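4.3 Fitting and checking the finger pads

The Hameo hand-held gripper is used in pairs, one in each hand. Both units must pass this section before a folding session starts. A unit that fails is set aside and the Clestar spare is brought up in its place. Spare pads are part no. 1341. The pivot screw kit is part no. 1511.

Before you start

Switch the unit off and let the handle light go out. Lay it on a clean cloth with the camera facing up. Do not rest it on the fingers.

Replacing a pad

1. Open the fingers all the way and hold them open with the trigger stop.
2. Peel the old pad off from the tip down. If glue stays on the finger, wipe it with the cleaner from the Sternlow kit and wait until the surface is dry.
3. Press the new blue pad onto the inner face of the finger, textured side out. Hold it down for 2 minutes.
4. Do the same on the other finger. Always change both pads, even if only one is worn.

Checking the linkage

5. Check the silver pivot screws on the arms. Each one should sit flush and none should turn by hand.
6. Close and open the fingers 3 times. They should move together and stop at the same height. If one lags, loosen its outer pivot a little, work the arm back and forth, and tighten again.
7. Hold the gripper over the work surface with the fingers open. Both pads should show in the camera view, tilted toward each other, with clear space between them.
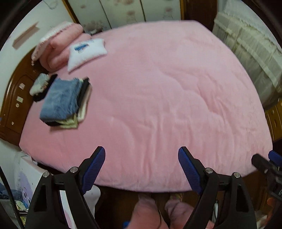 Liis Ots asks whether step 7 has to be repeated when only the battery has been changed. It does not, as long as the camera mount was left alone. If the mount was moved or bumped, start again from step 6.

CAUTION: Keep fingertips and sleeves out of the arms while the trigger is held. The triangular openings close up against the handle when the fingers are pulled in.

Trial grip

8. Spread one garment out on the bed. Denim is a good choice for this - it is heavy enough to show a pad that slips.
9. Bring the open fingers down to the edge of the cloth and close slowly. Lift the edge a hand's width and hold.
10. Let go and repeat with the second gripper, then with both together.

Note: If the cloth creeps out of the grip, clean the pads first. If it still creeps, replace them. Do not squeeze harder to make up for it, as this bends the inner bars.

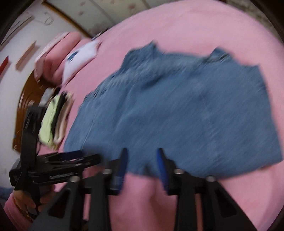 Sorensen Textile Handling - Tools and Fixtures Department

11. Play back the trial recording at normal speed. Some blur during fast moves is acceptable. The pads must stay in view from start to finish.
12. Write the pad change in the unit's log, with your initials and the time.

If a unit fails step 9 or step 11 after new pads have been fitted, tag it and go to section 4.5, Linkage removal.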